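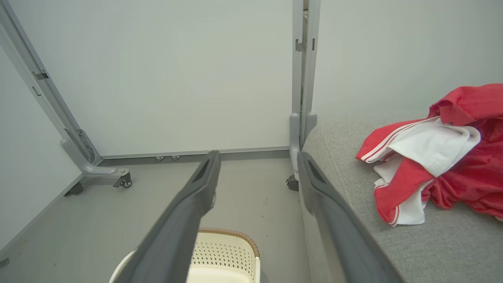

Running order for a live event, quick version

Start with the end time. Venue curfew, then work backwards. At Redton we had 600 guests and a hard stop, so speeches got 37 minutes total, no more.

One line per cue. Time, who, what, which mic. Dont write paragraphs, the sound desk won't read them.

Add a gap after every award. Walking to the stage takes longer than you think.

Print it big. Put the version number on top of evry page, bin the old ones.

Send to caterers and security the night before. Then stop changing it.

Film clips: next page.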